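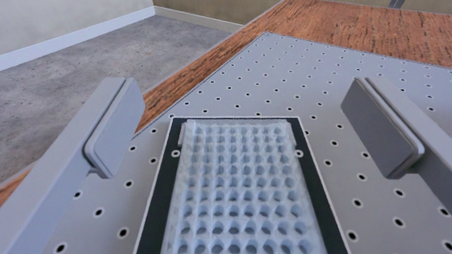

Multiwell plate in a black holder, rendered view.

4.3 Setting up visitor counting for a temporary exhibition

Follow this section when a show in the Voston galleries needs its own attendance figure, separate from the building total.

1. Sign in to the Gakham desk program and open Exhibitions.
2. Select New count. Enter the title exactly as it is printed on the wall text.
3. Choose the entrance sensors that belong to the show. For the Cadwaladr Room, select both doors.
4. Under Ticketing, choose Free, Paid or Mixed. Mixed shows also need a ticket code.
5. Set the opening and closing times. Late openings go in a second row – do not extend the first one.
6. Enter the room limit. The default is 237 people.
7. Select Save, then walk through each door once. The test count should appear within 20 seconds.

Note: Staff badges are left out of the count only if they were registered before the show opened. Badges added later take effect the next morning.

Note: The sensor memory holds 2048 entries. If the network is down on a busy day, export by hand at midday and again at closing.

Caution: Do not reset a sensor while the show is open. A reset clears any entries that have not been sent, and they cannot be restored.

Caution: Shows that travel on to Flundport must be closed in the program before the sensors are packed.

If the test count does not appear, see error 1195 in section 7.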